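16 Nov 2018, ring-to-tray task, sim side

Second day on the Ketivov scene. Goal is 1000 usable demos of the right arm picking rings and putting them in the tray, left arm assisting when it has to. Yesterday's batch stopped at 100 because the rings kept sinking into the tabletop at contact. Romana raised the solver iterations and thickened the collision shells; no sinking in the first 16 resets this morning.

Start poses are now drawn from seed 2512 onward. Wrist views and room views are logged together, one folder per episode. 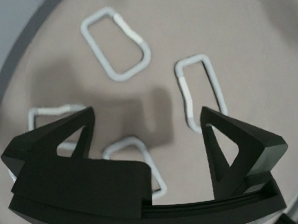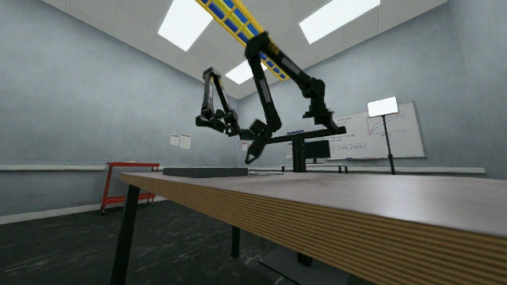
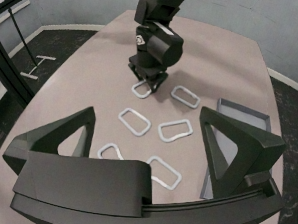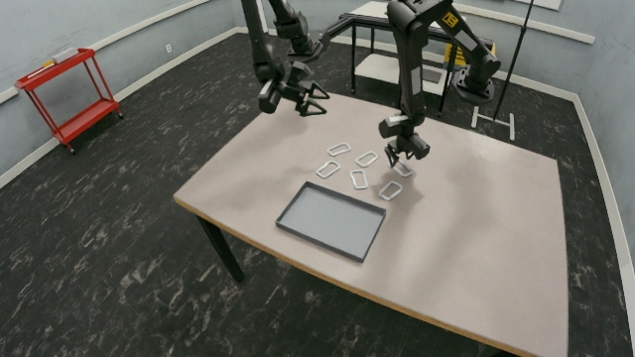
Category: Data collection / Simulation

Rings are hard to tell apart from the table at low light settings. Left the tabletop color alone for now and widened the lighting range instead. Rosalía wants the arm shadows kept on, as the Cenham policy failed on exactly that.

Wrist views lose whatever ring sits behind a finger or the gripper base. The labeler was marking those as absent. Changed to "occluded" and re-ran the labels for this morning's episodes.

Grasp rule for operators: close across the short side, lift straight up, no dragging. Discard the episode if a second ring comes up with the first.

Open:
- tray friction still at default
- replay drifts on long episodes, cause unknown
- ask Romana for the Girgate export script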